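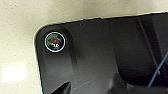 Slide 1. Speckled beige surface, with glare.

Speaker notes – "The Counter That Hides Everything"
Meriem Berrada, July 5, 2018

Leave the slide up while people sit down. Don't talk over it. When the room settles, ask who has a counter in this color at home. Wait for the hands.

Start with the glare, lower left. Everything I want to say tonight hangs on that white patch. You can't tell what the surface looks like there. Could be clean, could be smeared with butter. Now look at the beige next to it, with the little gray flecks. Could you pick out a crumb in that? I couldn't, and I've been fitting kitchens long enough to be annoyed by it.

The sales line for speckled tops is that they are "forgiving." Ask the room what that word means. Let somebody say it: it means you don't see the dirt. I have sat through the Conden showroom talk and the Metwally one, and both used the word in the first few minutes, and both said it as if it were good news. My question to the rep was whether a floor that hid broken glass would be forgiving too. He laughed. He didn't answer.

(Pause here. If they laugh, fine. If they don't, keep moving.)

Next point, the pattern itself. People assume small flecks do more work than big ones. I'm not convinced. My own test in June was crude and I should say so: 2 sample boards, one plain cream and one flecked, same pinch of toast crumbs on each, 8 people from the evening class asked to wipe until they thought they were done. Most of them stopped sooner on the flecked board. Is that proof? No. It's a few people and some toast. But it's more than the brochures offered me.

Somebody will say they just wipe the whole counter every time. Good for them. Ask when they last moved the toaster.

Light. Spend real time on this part, it's the useful bit. A lamp or a window throws a bright spot on a shiny top, and the color washes out inside the spot. Then you step to one side and the spot moves with you. So the trick is to use it. Get your head down low, look across the counter toward the light, and crumbs and rings stand up. Demonstrate with the tray and the flashlight. The tray is in the blue bag. Check the flashlight before you go on – last time it was dead.

Under-cabinet lights: I don't share the general excitement. They look wonderful in a catalog. In a real kitchen they can bounce off a glossy top straight into your eyes while you're trying to chop an onion. Try before you buy. Borrow a clip-on lamp, tape it up under the cabinet, cook supper with it for a week.

Samples. The little squares they hand out are nearly useless for judging a pattern. Genlow will lend a bigger board if you push, and you should push. Lay it flat. I keep seeing people hold a sample upright against a wall, which tells you how it would look as a wall. View it in the morning and again after dark. Beige is the worst for this. It can go cream in one corner of a room and almost green in another, and then you're living with it.

Money, short version. Someone always asks if it's worth 1,000 dollars more for the finish that "resists marks." My answer is to ask the seller which marks, and after how long. Coffee for ten minutes is easy. Beet juice overnight is what I'd want to hear about. If they won't leave a board with you to stain, draw your own conclusions.

Cut this next section if we started late.

Cernerness wipes. I was sent a box. They smell of lemon and cost more than a damp cloth, and on the flecked board I couldn't see any difference, but then on the flecked board I couldn't see anything. Try that line slowly.

Questions. Likely ones: matte or gloss (matte, with doubts, it shows greasy hands), joins near the sink (put them somewhere else), can you sand out a scratch (depends what it's made of, ask for that in writing). Don't get drawn into grout again.

Tray back in the blue bag, boards to the desk by the door.

© Meriem Berrada | Contact | Back to top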